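Kodora Dish Lending > Borrowing > Frequently Asked Questions

Questions we hear a lot

Hello, and thank you for stopping by! If you've found this page, you probably have a birthday, a christening or a big family lunch coming up and not enough plates to go around. We've been lending dishes from our little shop behind the old Lehner bakery for quite a while now, and these are the things people ask us most. If your question isn't on the page, please call. We like talking about plates more than is probably reasonable.

How does borrowing work?

You pick out what you'd like, either in the shop or over the phone, and we set it aside under your name. You pick it up the day before your party, use it, and bring it back within 5 days. That's really all there is to it. First-time borrowers fill in a card with an address and a phone number, and after that we just look you up.

What does it cost?

Everyday plates and bowls are 30 cents apiece for the whole loan. The nicer dinner service, which came to us from Ingeborg Sutter's aunt and has a thin blue line around it, costs a bit more, and so do the cake stands. We'll write the total on your slip before you leave so there are no surprises. We also ask for a deposit of 18 dollars, which you get back when everything comes home again.

Do I have to take a matching set?

Oh, please don't feel you do! Plenty of people take a matching set for a sit-down dinner, and it looks lovely, but some of the prettiest tables we've helped with were a complete jumble. Melaniia Dmytriv once borrowed a different color for every guest at her daughter's graduation lunch, and people ended up swapping seats to get the one they wanted. If mixing makes you nervous, choose one color and let the shapes vary, or the other way around.

Which color goes out the most?

Pink, by a mile, and mostly the warm salmon kind. We thought it would be white. Pink seems to suit almost any tablecloth, and it's kind to pale food like potato salad, which can look a little lost on a white plate. Green comes next in spring. The brown stoneware hardly moves until the weather turns, and then in January we can't keep it on the shelf.
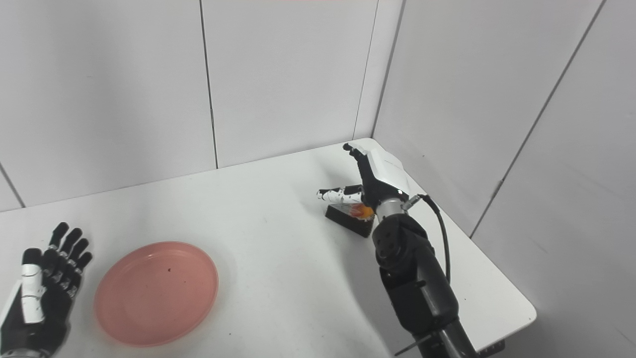

Salmon pink, with a raised rim

How many plates should I borrow?

More than you think. For a buffet, count one and a half dinner plates per person, as people put one down somewhere, forget it, and go get another. For cake, one small plate each is usually plenty, plus a few for the neighbors who drop in. The biggest order we can fill in one size is 101, and I know that's an odd number. It used to be a rounder one, but pieces come and go – you know how it is with dishes.

Can I use a dinner plate for cake?

Of course you can, and nothing terrible will happen. A slice does tend to look small on a big plate, though, and guests take a second one sooner. (Maybe that's what you want!) A plate with a raised rim is a good choice for anything with sauce or cream, and much easier for people who are eating standing up with a fork in one hand.

Do you lend cake stands and servers too?

Yes. We have footed stands, flat boards and one tiered stand that has to be booked well ahead, and each of them goes out with a server. If you're baking something tall, please measure it before you choose a stand with a dome. Konrad Camenzind, who looks after the stands, keeps a tape measure in the drawer and will happily tell you how much room there is under each one.

When should I cut the cake?

This isn't strictly a dish question, but we get it so often that it deserves an answer. For a sponge or anything with fresh cream, cut it at the table and serve it right away. A nut cake or a pound cake can be sliced an hour ahead and covered with a clean cloth. 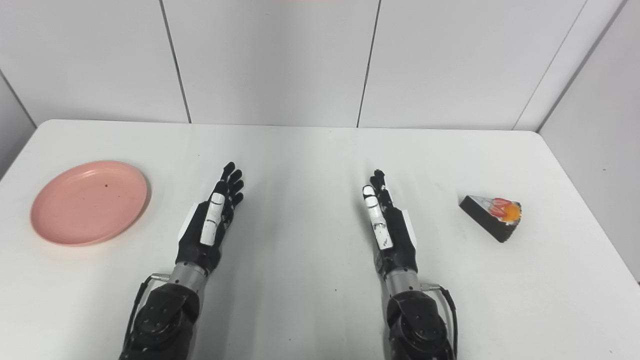

Use a long knife, dip it in hot water and wipe it between slices, and start with a smaller piece than you think is polite. People nearly always say yes to more. And put the first slice aside for yourself, or for whoever did the baking, so that it doesn't all disappear while you're pouring coffee.

Do I need to wash everything before I bring it back?

Just scrape and rinse, please. We wash everything again in hot water when it comes in, so you don't have to be up at midnight polishing. Dried-on egg and melted cheese are the only things that truly make us sigh, and a short soak takes care of both. The blue-line service must stay out of the dishwasher.

What happens if I break something?

You tell us, we say "oh, what a shame," and that's about the end of it. We keep a small part of the deposit for an everyday plate, and for the older pieces we'll talk it over with you. Please don't glue anything back together and hope we won't notice. Edeltraud Egger will notice. She can hear a crack by tapping the rim with her fingernail.

Do you deliver?

We can bring larger orders to you within town if you ask when you book. Crates are heavy, so it helps us a great deal to know about stairs. For anything outside town you'd need to come by with a car and a couple of old blankets.

May I donate plates I no longer use?

We'd love to see them. We take plates, bowls and serving dishes without chips, even single ones. Cups we have to turn down for now, as we simply have nowhere left to put them. Ring first and ask for Hannelore Prantl, mornings before eleven are best, and she'll tell you what we have room for.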